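Wire sorting cell: the left arm fault, part two

1/31/26

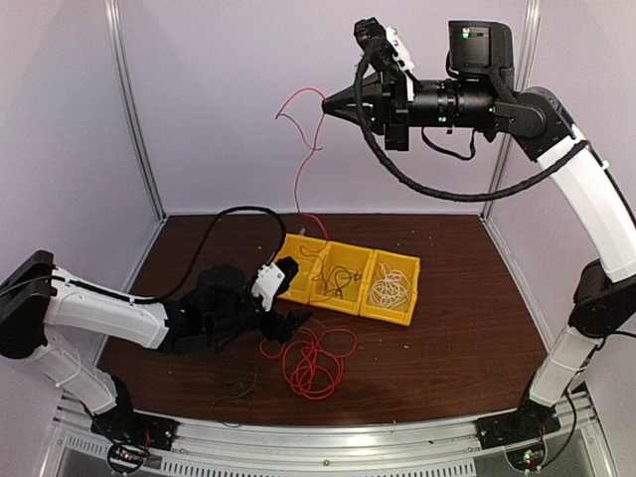 The left arm dropped out again, so I have spent most of this week on the fault I said in October was fixed. It was not fixed. I had replaced a connector and the symptom went away for a while.

For anyone who missed the first post: the cell sorts wire offcuts into three yellow compartments. Both arms run from one controller program, which I call Bester. The left arm stops mid-move with a communication timeout on the wrist. The brakes hold, the gripper keeps its last position, and the right arm carries on for 569 milliseconds before Bester notices and stops it as well. That last part is what bothers me. An arm that faults and freezes is a nuisance. A second arm that keeps moving toward the same set of bins, with its partner parked in the way, is a collision waiting for the right timing.

I went back through the logs and found 46 timeouts over 2000 cycles. Sorted by joint angle, nearly all of them fall in the same part of the travel, when the upper link comes down toward the bins and the wrist rotates inward. The cable loop is at its tightest there. I had blamed the connector at the wrist because wiggling it reproduced the fault on the bench. Wiggling it also flexes the cable just behind the strain relief, and I didn't separate the two.

Cut open, the old cable had one data conductor broken inside intact insulation. Continuity was fine with the cable straight. Bent to the radius it sees in the cell, it opened and closed at random.

Changes made so far:

New cable from Nisent, high-flex type, with a longer service loop. The loop now stands well clear of the table through the full travel.

Strain relief moved back along the wrist so the bend starts further from the connector.

Timeout handling rewritten. A missed reply from either arm now drops a shared enable line in hardware, and both arms stop on it. Bester only gets told afterwards. Measured stop on the right arm is now 46 milliseconds after the left one faults.

The longer loop has a cost. It can snag on the other arm if both reach across the centre line, so I have added a keep-out zone and slowed the handover moves. I also don't let loose wire build up in front of the bins any more. A gripper can drag a tangle of the stuff a long way before the force limit trips.

The cell has done 432 cycles since the rebuild with no timeouts. At the old rate I would have expected nine or ten by now, so the result is encouraging, but I said much the same in October and I'd like to see the full 2000 before closing this one.

Still open: the right arm has the original cable, same age, same part. Its sheath hangs in a softer curve and it has never logged a fault. I have ordered a second Nisent cable and will swap it at the next shutdown.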